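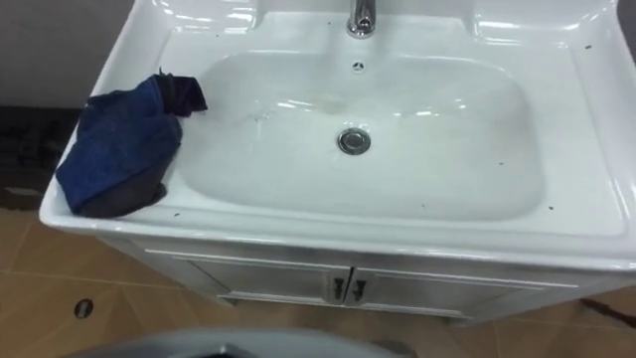

¿En qué estado se encuentra la renovación de los baños de la residencia Prumgate?
A finales de abril están montados 30 lavabos de los 102 previstos, y el resto espera la entrega del segundo pedido.

El mueble gris claro de Catix se mantiene como modelo único, con lavabo blanco de cerámica y grifo cromado. Los desagües los revisa Sial planta por planta – en la primera hubo que cambiar dos sifones que perdían agua.

En cuanto a la limpieza, el equipo repasa cada lavabo con un paño y el producto de Preno, sin polvos abrasivos. Pedimos a los residentes que no dejen objetos en los bordes durante esta tarea.

De los 2000 euros concedidos para material pequeño hemos gastado unos 600, sobre todo en silicona y juntas. Las facturas van en el anexo. Para mayo solicitamos permiso de cortar el agua por las mañanas, de nueve a once.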